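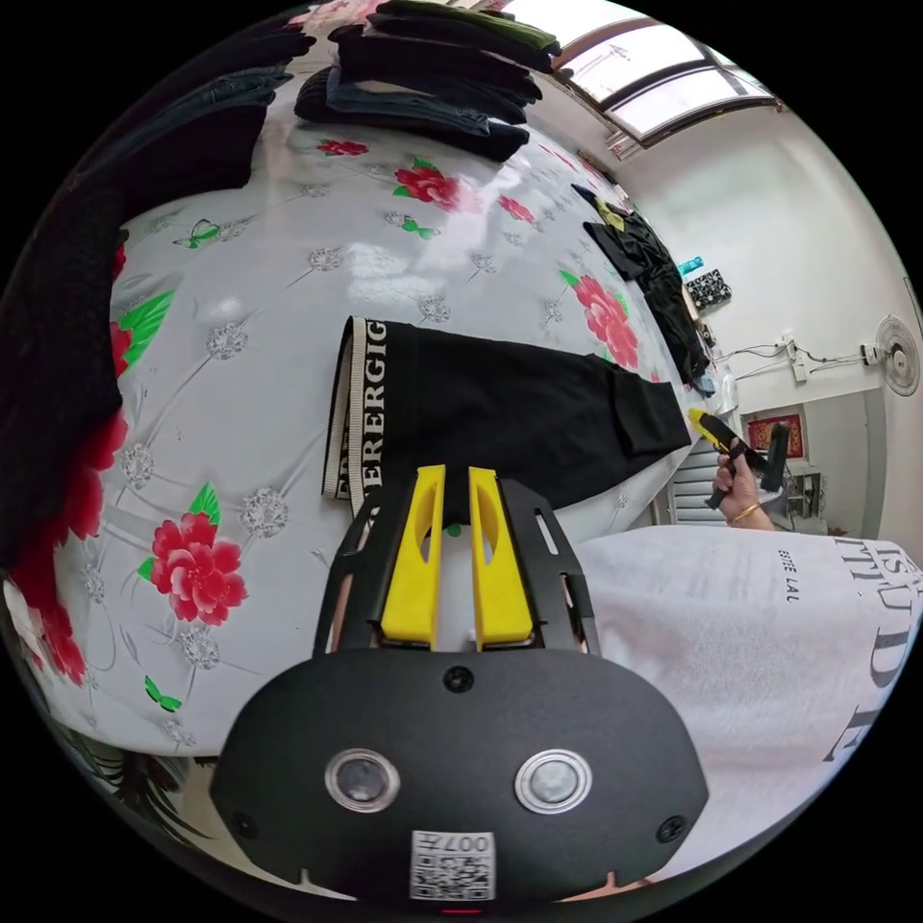 Search this notebook... Go

Marnuslow notebook, laundry pages
2021-05-13
Print this entry | E-mail this entry

Long entry today, so get your coffee first. I promised Gisela I would write up where we stand on folding before she drives over to Viststead, and I would sooner put it here where everybody can scribble on it than in one more e-mail that three people answer and two people lose.

The question she wants to bring along is the old one: could a machine put the clothes away yet, in an ordinary room, with ordinary clothes? My short reply is still no, although I'm a good deal more cheerful about it than I was in February, when we could barely agree on what counted as folded. (Malte's mother folds in thirds. Malte folds in halves. I had no idea this could take up a whole afternoon, but it did, and I enjoyed every minute of it.)

Dark clothes first. We all know how to find the edge of a black sleeve on a black sweater, and if you ask me how I do it I can only say that I pat around until something feels like a cuff. A camera has nothing to pat with. Put black trousers by themselves on a pale flowered cover and the outline is as clear as you could wish for. Lay them on a heap of other black things and I have trouble myself, and I've been doing laundry for most of my life. Kerstin thinks we should quit sorting by garment and sort by "what can you see the edge of," which sounds a bit silly when you say it out loud, but I think she's right.

Waistbands are our friends. The pair with the white elastic and the black lettering is the best teaching piece in the whole lot, because the band tells you which end is up, and elastic is thick enough for two fingers to pinch without fishing. The hem end is another matter. A cuff bunches, and then you pick up one layer when you wanted both, or both when you wanted one. When I work with the two yellow fingers and keep my other hand out of it, I catch myself doing a little flick to shake the layers apart. Please watch for the flick when you review! I can't decide if it's a skill or a bad habit, and I would like to know before we ask a motor to copy it.

The cover gave us a long discussion too. Imke wanted it gone and a plain gray sheet put down, on account of the big red flowers and the butterflies, which are very pretty and are also just the sort of thing a program might try to pick up. Mercy said people's homes are full of flowers and butterflies and that a machine which needs a gray sheet is a machine for gray sheets. I side with Mercy. There is a shine on it as well, and that does trouble me some by a bright window, but again, people have windows.

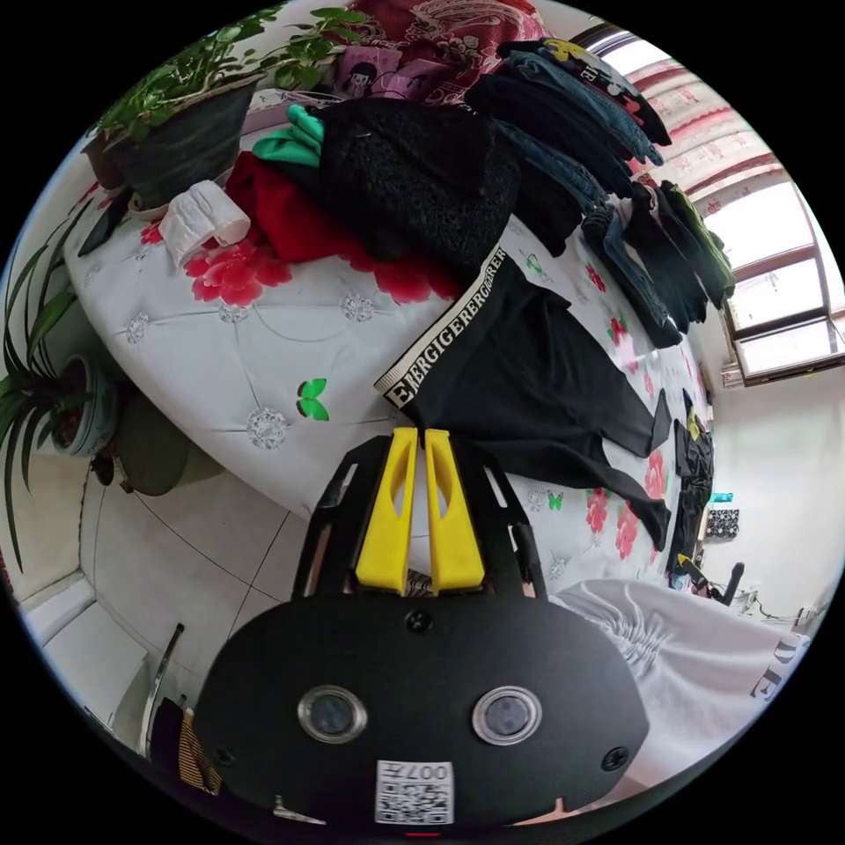
Piles, and why I don't trust ours

A finished pile looks so calm that you forget how much went into it. Jeans at the bottom if you have any sense, then the thinner things, and anything knitted wherever it won't slide off. I do all of this without thinking. When Malte asked me to say the rules aloud while I worked, I broke my own rule on the third piece and then argued with him about it, poor man.

What I'd like Gisela to pass on at Viststead is that the single fold is the easy part by now. The Rathjen arm manages a towel nicely if someone lays the towel out flat first, and Prusent's people have told us much the same about theirs. The laying out is the chore. So is deciding that a coat shouldn't be folded at all and wants a hanger, or that the thing in your hand is one half of a pair and the other half is somewhere in the heap.

We have 300 folds written up so far. I went back through the last 14 with Kerstin, and we stopped more often for "which layer is this?" than for anything else. That goes at the top of the list.

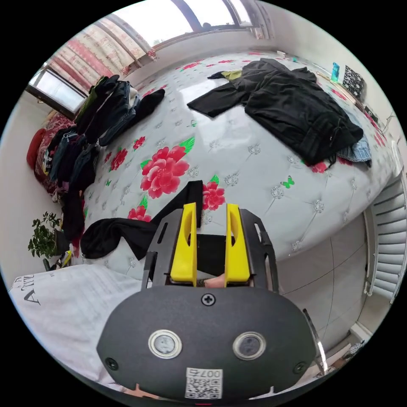

Black garment over the edge of the bed, one strip up between the fingers. Heaped clothes along the left.

I keep coming back to edges like that one. On a table in the shop everything stays where you put it, more or less, and on a bed half of a long garment wants to go over the side and take the rest with it. I put a knee up to stop it. Malte uses his hip. I would love to hear what a machine with neither is supposed to do, and if Mercy has ideas (she had that look at lunch) she should write them in below, in ink.

Still to do: ask Imke for the band measurements, go over the coat sleeves again with Malte, and find out whether Gisela needs this on paper.

Print this entry | E-mail this entry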